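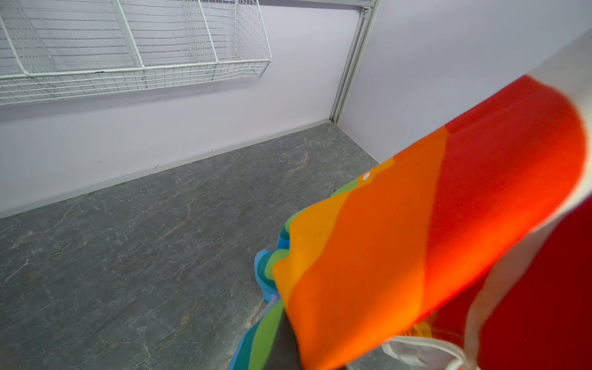 Okay, the laundry corner. A few of you wrote back after the December issue asking how it was coming along, and I kept putting off a proper answer since I wanted to say it was finished. It isn't finished. But I'm happy enough with it that I'd like to talk about it, and if I wait until every last thing is where it belongs we'll all be reading this in retirement.

So, a quick refresher for anybody who signed up recently (there are 3377 of you on this list now, which still makes me want to go lie down). For years my system for clean clothes was The Chair. Clothes came out of the dryer, went onto The Chair, and got worn straight off The Chair. My sister-in-law Bríd Mulcahy stayed with us for a long weekend and folded the entire pile while I was out buying bagels, and I was so embarrassed and so grateful that I decided to do something about it.

What I wanted was a place to sort and fold that wasn't my bed. A bit of bare wall, some open baskets up off the floor, and nothing with a lid. I can't do lids! If a box has a lid, whatever I put in it is gone from my life. I once bought a very handsome set of lidded bins and found a whole winter's worth of gloves in them the following spring, along with a library card I'd already replaced.

White wire it was. I looked at Dallus first and the depth was wrong for me, then at a set from Kettler that I liked a lot until I added the shipping. In the end I went for plain white wire baskets that hang, because I can see through them from across the room and lint doesn't settle in the bottom the way it does in fabric ones. I spent 60 dollars on the whole lot, hooks included, and that was my limit, so I was pretty smug walking out to the car.

The wall color is a very pale lavender, and I know some of you have opinions. It's called Florkia — no, I don't know what that means either — and on the card it looked almost gray. On a wall it is definitely lavender. I've grown to love it. It's soft in the morning and it makes white things look really white, which is a nice trick in a corner meant for laundry. The floor is the gray marble-look stuff with the pale veins running through it, and I'd pick it again tomorrow. It hides a stray sock a little too well, if the sock is gray.

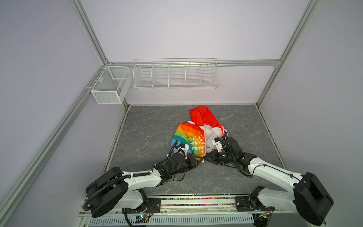 Folding kids' stuff is where I always come unstuck, and I want to spend a minute on it. Adult shirts are easy, they're big rectangles with ambitions. Small bright things with prints all over them are another matter, because my eye follows the pattern and loses the seams. Take the rainbow-striped piece on the floor, all bunched up with the red-orange part standing in a peak and the word "friend" peeking out between the folds. With something like that I stop trying to find the front. I give it one good shake, lay it down flat, smooth from the middle out to the sides, and then go looking for a straight edge. Once I've got one edge, everything else lines up off it. Fold in half, fold again, done. It won't win any prizes but it fits in a basket.

As for who gets which section, the long basket has five compartments and I've changed my mind about them more times than I'd like to admit. My current plan is tops, bottoms, pajamas, socks, and one for things that belong to other people's children and have somehow ended up here. The small boxy one in the corner will be for cloths and dish towels. Benedikt Hamann, who many of you know from the Jistbridge swap days, thinks I should label them. I'm holding off. Labels make me feel watched.

If you've got a way of dealing with fitted sheets that doesn't involve swearing, hit reply and tell me. I read everything, even when it takes me 2 weeks to write back. And if you're near Jistbridge and could use a nearly new set of lidded bins, they're yours. I've checked them for gloves.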